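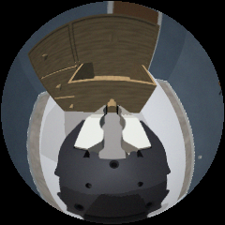 Cuaderno del taller, abril, 9:40

Sigo con la falda cruzada de Katona, la de paño beige con el delantal delantero negro – la que me quita el sueño desde hace semanas. Ayer Wenjie Zhong volvió a plancharme los pliegues traseros con el paño húmedo y hoy siguen marcados, así que le debo un café (y una disculpa, que yo quería tirar la pieza entera). La lana es la de Mullell, 300 gramos por metro, y con ese peso el pliegue cae mucho mejor que con la anterior, que era de 233 y se abría al sentarse. 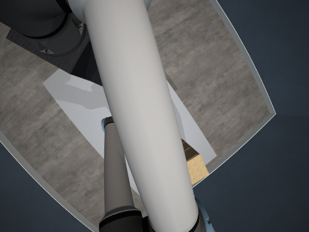

*Imagen: Xiaoyan Yin / Skademov*

Las correas me siguen dando guerra. Horacio Jara las cortó muy bonitas, pero el agujero central queda un dedo alto y la cintura tira hacia la cadera izquierda. He descosido la hebilla y la he bajado a ojo; mañana que se la pruebe Trí, que tiene paciencia de santo. El hilo encerado de Hakeck va bien, aunque en el bobinado quedan casi 154 metros y conviene pedir más.

- Repasar el forro del delantal, que asoma por abajo.
- Preguntar a Aiguo Tan si los bolsillos llevan fuelle o van planos, porque en la ficha pone las dos cosas.

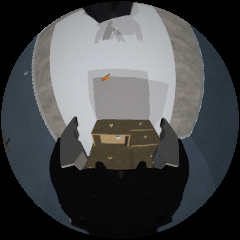

- Cortar la segunda talla con el margen de costura nuevo, y guardar los retales negros para las trabillas.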